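판사님은 벌을 어떻게 정할까?

안녕! 오늘은 내가 어릴 때 제일 궁금했던 걸 이야기해 볼게. 뉴스를 보면 "징역 1년을 선고했습니다" 같은 말이 나오잖아. 난 그게 판사님 기분에 따라 정해지는 줄 알았어(진짜로!).

그런데 법에는 어떤 잘못에 얼마까지 벌을 줄 수 있는지 미리 적혀 있어. 제일 무거운 벌을 '법정 최고형'이라고 불러. 판사님은 법이 정한 범위 안에서 골라야 해. 화가 난다고 마음대로 더 무겁게 할 수는 없어.

예를 들어 윈콤이라는 마을에서 어떤 사람이 가게 유리창을 일부러 깼다고 해 보자. 판사님은 이런 걸 살펴봐. 처음 한 잘못일까? 다친 사람은 없을까? 유리값은 물어 줬을까? 잘못을 인정하고 뉘우치면 벌이 조금 가벼워지기도 해. 물론 꼭 그런 건 아니야!
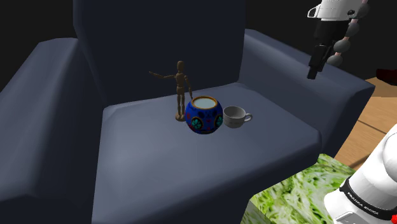
므웬데 온디에키는 잘못했다고 말만 하면 다 봐주는 거냐고, 그럼 거짓으로 반성하는 사람도 있지 않겠냐고 물었어. 와, 날카로운 질문이지? 그래서 판사님은 말만 듣지 않고 그 사람이 그 뒤에 어떻게 행동했는지도 함께 봐. 피해를 입은 사람의 이야기도 듣고 말이야.

참, 징역 1년이면 365일 동안 교도소에서 지내야 해. 생일도 거기서 보내고, 12월의 겨울방학 같은 것도 없어. 생각보다 길지?

벌이 너무 무겁다고 느끼면 더 높은 법원에 다시 봐 달라고 할 수 있어. 이걸 '항소'라고 해. 벌이 너무 가볍다고 생각한 검사님도 항소할 수 있고! 항소 이야기는 다음에 더 해 줄게.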